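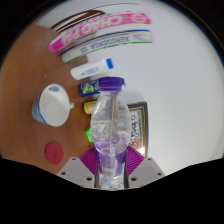 Biltosum wants a dollar back on the water bottle, and the small print is already a problem

Biltosum, the bottled water distributor that supplies most of the vending machines in the Sheehan office park, says it will start charging a deposit on every plastic bottle it sells there, beginning in May. Customers will pay an extra dollar at the machine and get it back when they return the empty to a collection cabinet in the lobby. The company calls the plan a serious answer to the bottles that pile up on desks and in meeting rooms. Tenants who have read the terms are less sure.

The refund applies only to bottles returned with the cap screwed on and the label still attached. A bottle with a torn label can be refused. Anyone who has carried a thin plastic bottle in a bag for a morning knows what the label tends to look like by lunch.

"They hold on to your dollar, and then they get to decide whether your trash is good enough," said Daithí Heffernan, who manages a 2-room accounting office on the ground floor and buys a bottle most days. "I'd like to see how many get turned down before I call it recycling."

Biltosum has not said what will happen to deposits that go unclaimed. A notice taped to the vending machines says the money will "support the running of the program." Asked whether that meant the company would keep it, Kevin Mac Mathúna, who handles the Sheehan account for Biltosum, said the details were still being worked out and that he expected most people to return their bottles.

That expectation rests on a trial the company ran in one building last fall. According to a summary handed to tenants, 905 bottles came back to a single cabinet during the trial. The summary does not say how many were sold in the same period, so there is no way to work out a return rate. Mac Mathúna said the figure was encouraging. He did not have the sales number with him and had not sent it by the time this item was written.

The cabinets are made by Plorkix and can hold up to 4000 crushed bottles, according to the same summary. Crushing happens inside the cabinet after the bottle has been checked, and bottles that have been flattened by hand will not be accepted. Many tenants have spent years being told to squash their plastic before throwing it out. The current blue bins in the hallways still carry stickers asking them to do so.

There is also the question of what counts as empty. The terms say a returned bottle must be "free of liquid," but do not say whether a few drops at the bottom will cause a rejection. Mac Mathúna said the machine would be "reasonable."

The plan covers only bottles bought on site. Water brought in from a supermarket or a gas station will not be accepted, even when it is the same size and made of the same plastic, and those bottles will go on ending up wherever they end up now. Heffernan said that in his office this was the bigger share. He said most of his staff drink tea or coffee from mugs in any case and keep a bottle on the desk for the afternoon, sometimes the same one for days, refilled at the sink.

Refilling is not mentioned anywhere in the Biltosum material. The park has 8 drinking fountains, two of them on the ground floor, and tenants have asked for bottle fillers to be added to them. The park's management firm, Omolard, said it had received the request and had no budget for it this year. It confirmed that it receives a share of vending sales but would not give the amount.

Omolard will hold a question session for tenants in the main lobby on Saturday at 10 a.m., a time when most of the offices are closed. Written questions can be left at the front desk before then. The deposit does not need tenant approval to go ahead.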